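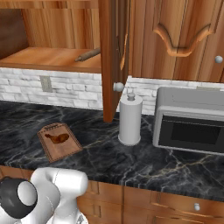 Pernby soft-close door dampers: six months on

I bought the Pernby dampers in May after one too many slammed doors. Our wall cupboards are wood, heavy for their size, and the hinges have no soft-close built in. New hinges all round would have meant fresh holes in doors I didn't want to spoil, so an add-on damper looked the sensible way to go.

What you get

The pack has 6 dampers, each with a plastic holder and two short screws. There is also a strip of sticky pads for people who don't want to drill. The instructions are a single folded sheet with drawings and no words. The drawings are clear enough apart from the one showing how far in from the cupboard edge the holder should go. It gives no measurement. I settled on 30 mm from the hinge side and that has worked for every door.

Fitting

The first one took me 15 minutes, most of it spent working out the distance. The rest went quicker. You open the door, hold the damper against the inside top edge, mark the two screw holes, make a small pilot hole with a bradawl and screw it in. A short screwdriver helps a great deal, as there isn't much room for your hand once the door is on its hinges.

I tried the sticky pads on one door first. They held for nine days and then the damper dropped into the flour. I had wiped the wood down beforehand as the sheet shows. I'd ignore the pads and use the screws.
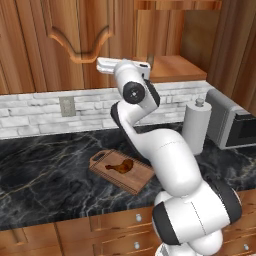 Wooden cupboard panel with arched moulding.

In use

With the dampers fitted, a door pushed shut slows down over the last bit of travel and closes with a light tap. On the narrow doors it works very well. On the widest one it is a bit weak, and a hard push will still produce a bang. I added a second damper to that door, at the handle side, and it now closes properly, though you have to give it a slight push at the end or it sits a few millimetres open.

You can turn the end of the plunger to make the action softer or firmer. The change is small. I set them all to firm and left them.

One of the six began to stick after four months. The plunger went in and stayed in. I wrote to Plasitix, who make them, and Citlali Hinojosa in their parts department sent a replacement without asking for the old one back. It came in a plain envelope and matched the rest.

Compared with the others

I also had a pair of Brallberg dampers left over from an earlier job. They are firmer and feel better made, but the holders are bright white and stand out on dark wood. Espinoza do a brown version that I have only handled in the shop. It is slimmer than the Pernby, and sold singly, so a whole kitchen would cost a good deal more.

Good: easy to fit, quiet on small and medium doors, spare parts available.

Bad: useless sticky pads, no measurements on the sheet, underpowered for wide doors.

I would buy them again for a kitchen like ours, with one extra for any large door.

Four stars out of five.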